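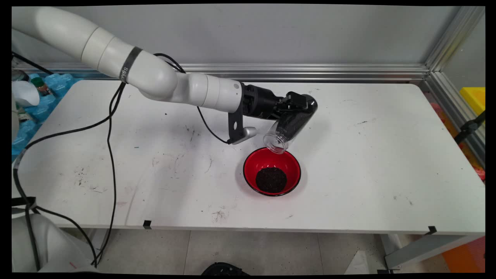 Pouring is mostly a wrist problem, so set up the last joint before you touch anything else. Start with a dry fill. Water hides mistakes until it is on the floor, but grains stay where they land. I use dark granules in a clear plastic bottle, and a bowl with a bright red inside, so the stray ones show up against it. Keep the open neck just above the rim.

## Teaching the pour

1. Grip the bottle and save that pose as `hold`.
2. Move until the neck is over the near side of the bowl. Save it as `ready`.
3. Tilt the wrist in steps of 20 degrees, then drop to small steps once the grains start to move. Save the last pose as `pour`.
4. Run `ready` to `pour` at 16 percent speed.
5. Go back to `ready` by the same path.

Leave slack in the wrist cable. Mine pulled tight at 118 degrees of tilt and stopped the arm.

If grains land past the bowl, lower `ready` a little and teach `pour` again. Changing the speed alone did not fix it for me.

The script waits 4000 ms at `pour`. Ilham Berrada uses a shorter wait with rice, so adjust it for your own fill.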